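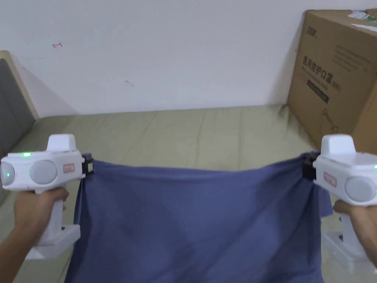 Practical 4: Recording cloth-handling demonstrations with paired grippers

Handout for the Robot Learning module, Stenitz lab group. Read it before you come in. The lab sheet itself is on the module page under Votard.

What the practical is for

In the lectures we looked at how an arm can be trained from examples given by a person. In this practical you give the examples. You will hold one gripper in each hand, handle a piece of cloth, and save each attempt as a separate episode. The episodes from all groups go into one set, called Fledileck, which you will use for training in the second half of the module.

Last year's set ended at 2,582 episodes after cleaning. A good many more were thrown away, mostly for the faults listed further down.

Before you start

Work in pairs. One person handles the cloth and the other starts and stops the recording and fills in the log. Swap after every 19 episodes.

Check that the green lights are on for both grippers. If one is off, stop and tell the demonstrator. Do not restart the recording software yourself.

Open and close each jaw fully once before the first episode. The software uses this to set the range, and if you skip it the jaw readings for the whole session will be wrong.

Take off watches and loose bracelets. Roll long sleeves up past the wrist.

The task

Each episode has the same stages.

1. Start with the cloth lying loose and crumpled. Do not smooth it first.
2. Bring the left jaw to one upper corner and close it.
3. Bring the right jaw to the other upper corner and close it.
4. Lift until the top edge is clear of the surface, then draw the hands apart until that edge is nearly straight.
5. Hold still for a slow count of two.
6. Lower the cloth away from you, lay it flat and open both jaws.

Approach the cloth from the side with the jaw low, and close on the fabric itself.
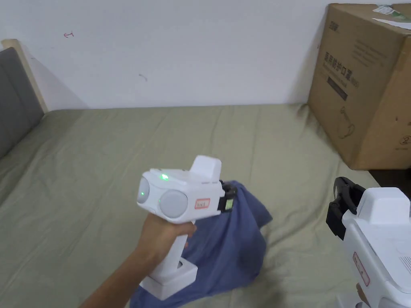
Thin fabric tends to slide away if you push into it, so come in slowly over the last few centimetres. If you miss the corner, open the jaw and try again within the same episode. A missed grasp followed by a good one is useful data and should be kept. Write R in the log for a retry.

If the cloth falls after the lift, end the episode and mark it F. We keep these in a separate folder.

Common faults

Pulling too hard. The edge only needs to be straight enough to see both corners. Stretching the fabric gives jaw and wrist movements that the Sarmiento arms cannot copy.

Moving too fast. Aim for 22 seconds from start to finish. It will feel slow.

Hands out of view. Keep both jaws in front of you during the grasp and the lift. Look at what you are doing and not at your partner's screen.

Same start every time. Drop the cloth afresh between episodes so that the folds and the position change.

The log

One line per episode: episode number, initials of the person handling, cloth code, result (G, R or F) and any comment. Leave the comment blank if there is nothing to say. Upload the log with the recordings before you leave, as we cannot match them up afterwards.

To hand in

A single page, due by noon on the last teaching day of November. State how many of your episodes were G, R and F, choose one F episode and say at which stage it went wrong, and suggest one change to the instructions above. Marks are given for the reasoning, and a high number of failed episodes will not count against you.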